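Washing a quilted bedspread without the filling bunching up

Asked in Laundry & Fabric Care

I have a quilted bedspread, cotton face and polyester fill, that I bought at the Wolico outlet in February. The label says machine wash at 30 °C and says nothing about spin speed or drying. Washed once so far. It came out with the fill shifted toward one end and the stitching lines puckered along the hem. The machine is a 17 lb front loader. The quilt weighs nearly six pounds dry.

Two things I would like to know. Is the drum too small, or is the spin too fast? And can the fill be moved back, or is it stuck like that? I would prefer not to pay a laundry every time.

Posted by Grendari

Check the stitch spacing before anything else. Measure the gap between two neighboring lines of quilting. If the lines are close together, the fill has nowhere to go and what you are seeing is probably shrinkage in the thread or the face fabric. If they are far apart, the batting can travel, and it will do so whenever the load is out of balance.

Weight ratings on home machines assume mixed cotton items, shirts and towels and so on. A quilt takes up far more room per pound. The usual test is to put it in dry: you should be able to get a hand flat between the top of the load and the drum. If you can't, it will not turn over in the wash. It sits as one lump, the outside gets clean, and the middle stays gray.

Spin is the other half. Set it to 600 or 800 rpm. Do not use the 1200 setting on anything with loose fill.

To move the fill back, lay the quilt flat while it is still damp, take hold of both sides of a clump and pull gently outward. Work from the middle toward the hem. It is slow. Once the batting has dried in a lump it is harder, but a cold rinse and a low spin will usually loosen it enough to try again.

pisharody_2000

I just use a laundromat. The big machines hold way more. Cost me $25 for two quilts and the dryer.

Sanau

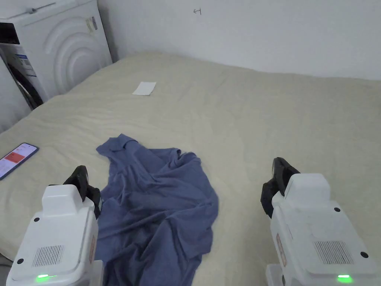
wash_and_fold122 — replied 17 April 2024

Mostly agree with the long answer above, with some additions.

Wavy or rippled quilting behaves differently from a box pattern. The channels run in one direction and are open along their length, so fill moves along them and piles up at the ends. Fold the quilt across the channels, in thirds, and load it loosely around the drum. Folding along the channels makes it worse.

Detergent: half the normal dose, liquid. Powder gets caught in the batting and leaves stiff patches. Skip the softener. Run an extra rinse.

Drying: low heat, two or three short cycles, and take it out between cycles to shake it and turn it over. Line drying works if you lay it over two parallel lines. Over a single line, the wet fill slides down both sides and you are back where you started.

The puckered hem is a separate problem. Polyester thread does not shrink but cotton does, so the face fabric has pulled in and the thread has not. A warm iron through a damp cloth, with the hem held taut, will take out part of it. I have never gotten all of it out.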